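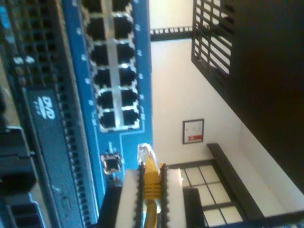
Small Office Networks: Planning, Cabling and Records
Unit 4 Handout – Structured Cabling and Documentation
Instructor: Loretta Ferreira
Lab supervisor: Sherif Belkadi
Issued Feb 15, 2023

Purpose of this unit

Unit 3 dealt with addressing. The present unit returns to the physical layer and asks how a building should be wired so that the people who maintain it in later years are able to understand what they find. Students are expected to have read the chapter on transmission media before the lecture and to bring their annotated floor plans from the Layug exercise.

Many faults reported as "the network is down" are faults of a single cable, a single termination or a single wrong entry in a port record. The equipment at either end may be in good order. A technician who can trace a link on paper will usually find such a fault in a few minutes. A technician who cannot may spend the greater part of a day on it.

4.1 Permanent links and channels

Two terms are used throughout the course and must be kept apart.

The permanent link is the fixed portion of the cabling. It runs from the termination at the patch panel, through the walls or ceiling, to the outlet at the work area. Once installed it should not be moved or handled.

The channel is the whole path between two pieces of active equipment. It includes the permanent link together with the patch cord at the panel and the equipment cord at the desk.

For twisted pair cabling, the channel is limited to 100 meters. The permanent link is limited to 90 meters, which leaves 10 meters to be shared between the cords at the two ends. Students often plan a run of 95 meters on the grounds that it falls below the channel limit. Such a run fails the permanent link test, and no choice of patch cord will correct it.

Distances are measured along the path of the cable. On a floor plan, remember to add the rise from the cabinet to the ceiling, the drop to the outlet, and the slack left at each end. In the Layug exercise most submissions omitted the drop.

4.2 The telecommunications room

The room should be placed as near as possible to the center of the floor it serves. A room placed in a corner because the corner happened to be free will often put the opposite side of the building out of reach. Where the floor is long, two rooms joined by a fiber backbone are to be preferred to one.

Points to confirm before a room is accepted:

The door opens outward and can be locked.
No water pipe passes overhead.
Power is supplied on a dedicated circuit.
There is working space in front of and behind the cabinet.
Lighting is sufficient to read a printed label.
A bonding connection is provided for the cabinet.

The last two are the items most often missing in older buildings. A written note of any item not met must be kept with the site file, signed by the person who accepted the room.

4.3 Termination

Two wiring patterns are in general use, T568A and T568B. They differ in the positions of the green and orange pairs. Either gives a working link, provided that the same pattern is used at both ends. The course uses T568B for all lab work, and the pattern must be written on the inside of the cabinet door.

The twist of each pair should be kept as close to the contact as the hardware allows. For Category 5e, no more than half an inch (13 mm) may be untwisted. The jacket should reach the body of the connector so that strain falls on the jacket and the conductors are left free of it.

Common errors in student work from last year:

1. Split pairs. Continuity is correct on all eight conductors, but a signal is carried on one wire from each of two different pairs. A simple continuity tester does not detect this. The link may run at low speed and fail under load.

2. Too much jacket removed. The cable looks tidy at first and loosens with handling.

3. Mixed patterns. One end is T568A and the other T568B. Modern equipment will often correct for the crossing on its own, and the error then stays hidden until an older device is attached.

4. Stranded cable punched down on a panel designed for solid conductors.
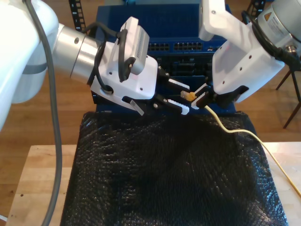 Mr. Belkadi will mark terminations in the second lab session. A termination that passes the tester but shows any of the errors listed will be returned to be done again.

4.4 Labeling

A label should answer one question for the reader: where is the other end? Labels that name a person or a department ("Accounts", "front desk") go out of date as soon as the furniture is moved. Labels should name a place that does not change.

The scheme adopted for this course has four parts, separated by hyphens:

Floor – Room – Panel – Port

The label 2-C-01-26 therefore refers to the second floor, telecommunications room C, panel 01, port 26. The same text appears on the panel, on the faceplate at the outlet, and on each end of the cable inside the jacket of the wall or cabinet. Patch cords carry a separate serial number of their own and are not named after the ports they happen to join.

Leading zeros are required for panels and ports. Without them a sorted list will place port 10 ahead of port 2, and errors follow from this more often than might be supposed.

Color may be used as an aid. It should never be the only means of telling one service from another. Replacement cords are not always available in the color first chosen, and some readers cannot tell certain colors apart.

4.5 The port record

The port record is a table with one row for each port. The minimum set of columns is as follows:

Panel label
Outlet location
Switch and port to which it is patched
Patch cord serial number
Date of last change
Initials of the person who made the change

Columns for VLAN, speed and connected device may be added, but only where someone has been assigned to keep them current. A column that is filled in once and then left alone does harm, as readers will trust it.

The record is to be altered at the time of the change, before the technician leaves the room. A paper copy inside the cabinet is acceptable as a working document if it is carried over to the master file by the end of the same day. Where the paper copy and the master file disagree, neither is to be trusted until the link has been traced by hand.

4.6 Case study: the Jando building

The Jando building is a three-story office block with 375 outlets, served from a single room on the ground floor. The case was prepared for this course by Bushra Ansari, who directed the survey of the site.

The original installer, Clilier, left a complete set of drawings and test results. Over the following years the panels were re-patched many times by different contractors, and no entry was made in the record. When the tenant on the top floor asked for new telephone sets, the site manager could not say which outlets were live. The contractor's first proposal was to abandon the existing cabling and install new.

The survey team followed a slower course. Each outlet was toned and traced in turn, and each result was compared with the original drawings. The permanent links were found to match the drawings in every case except 7. The disorder lay in the patch cords alone. The cabling was kept, the cords were removed and replaced floor by floor, and a new port record was opened in April of that year.

Points for discussion in the seminar:

What does the case suggest about the value of the original test results?
The replacement of the cords was carried out floor by floor. What would have been gained or lost by doing the whole building at once?
Who should own the port record when a building has several tenants?
Under what conditions would the contractor's first proposal have been the right one?

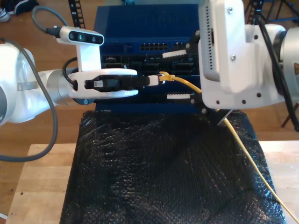 Students should prepare a written answer of one page to any two of these. Tobias Marchetti will lead the seminar for Group A and Barrett Bellamy for Group B.

4.7 Testing and acceptance

Three levels of testing are recognized.

Verification confirms that the conductors are connected in the right order. Qualification confirms that the link will carry a stated service, such as gigabit Ethernet. Certification compares the link with the limits of a published standard and produces a report for each link.

Only certification is accepted by most manufacturers as a basis for warranty. A client who has paid for certification should receive the reports in the tester's own file format as well as in printed form. A printed summary alone cannot be checked.

A marginal pass, shown by an asterisk on many testers, is to be treated in this course as a failure. The link should be terminated again and the test repeated – with both results kept.

4.8 Assignment

Using the floor plan of the Nodo branch office in the course folder, prepare the following:

(a) a position for the telecommunications room, with reasons;
(b) the length of the longest permanent link, showing how it was calculated;
(c) labels for all outlets on the upper floor;
(d) a blank port record suited to the site.

Hand-drawn plans are accepted if they are to scale. The assignment carries 26 marks, of which 7 are reserved for part (b). Late work is subject to the rules in the course guide.

Reading for Unit 5: the chapter on switching and spanning tree, omitting the appendix.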